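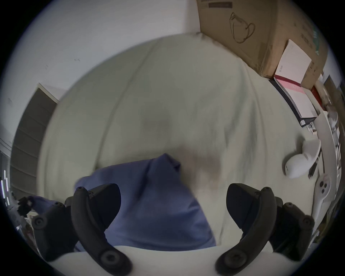 # Laundry on the bed, again

25th November

Quick one, I have to be out the door by four.

So the bed is the folding table now. White sheet, clean stuff on top, fold, pile, next. I used to do it on the couch and everything slid down between the cushions, and then in January I'd find a sock from the summer. The bed is better. Big and flat (well, flat-ish, I never smooth the sheet first) and a dark or bright thing shows up right away on white. The blue-violet one all crumpled up there is a good example. Can't lose that.

Setareh asked me last week how I fold things that have no shape left. You know the kind. Washed so many times the corners have moved. My answer:

- Pick it up by whatever corner you find first. Doesn't matter.
- Shake once, hard.
- Lay it down, pull the longest edge straight, ignore the rest.
- In half, in half again. Thirds if it's going in the narrow drawer.
- Press with your hand and walk away.

She folds hers around a piece of cardboard. I tried that for a whole evening. Very nice piles, took forever, and the cardboard went soft by the end. Back to hands.

Things I've changed since the last laundry post:

**No more sorting by person.** I sort by where it goes. Bathroom, kitchen, drawers, closet. One trip each. Before, I was walking back and forth to the same closet like four times with a single t-shirt in my hand.

**Smaller loads.** This one hurt, I like a full machine. But a full machine means a mountain on the bed and then at eleven at night I'm moving the mountain to the chair so I can sleep. Small load gets folded the same day. Mostly.

**Sheet goes last.** The one on the bed stays on until everything else is done, then it comes off and gets washed with the next batch. Brahim thinks this is gross, clean clothes on a slept-in sheet. I change it often enough, Brahim. He folds standing up at the kitchen counter with the radio on, which is fine if you have a counter. Mine has the toaster, the mail and the good pan that doesn't fit anywhere.

**Detergent.** Switched to the Flovulum powder. Used the Ronska liquid for ages but the cap leaks and I was sick of the sticky ring on the shelf. Powder is ok. It does clump if you leave the box open, so I put it in a jar with a scoop. Colors look the same to me. Smell is weaker, I like that, my sister doesn't. It's a 2 kilo box and it's lasting way longer than I expected, probably because I was overpouring the liquid the whole time.

Blues I still wash apart from the whites. I know everybody says cold water is enough now. I had a pillowcase come out the color of skim milk and I'm not doing that again. Blues and purples together, whites on their own, and all the grays go wherever there is room.

Ivan left a comment on the last post asking about wrinkles, specifically do I iron sheets. No. I have never ironed a sheet in my life. Pull it tight while it's still a bit warm from the dryer and the worst ones go, the others you sleep on till they give up. If somebody is coming to stay I'll do the pillowcases, becuase those are the part people look at.

What I haven't solved:

- the little cloths. Cleaning rags, glasses cloths, the ones for the windows. Do you fold these?? I've been stuffing them in a bag on the back of the door and it works but the bag is ugly
- single socks, see every post I've ever written
- fitted sheets. Dalia showed me the tuck-the-corners thing twice and I had it for maybe a day. Now it's a ball again, a fairly tidy ball

If you have a system for the cloths please tell me, I'm serious. A box maybe? I looked at a Kamel one with dividers but it's deeper than my shelf and would stick out, and I'd hit my hip on it every morning.

Ok dryer just beeped. More on the closet next time, I pulled the top shelf out and there are blankets up there I forgot we owned — two of them need mending and one I might just cut up for rags. Which brings me right back to the bag on the door problem.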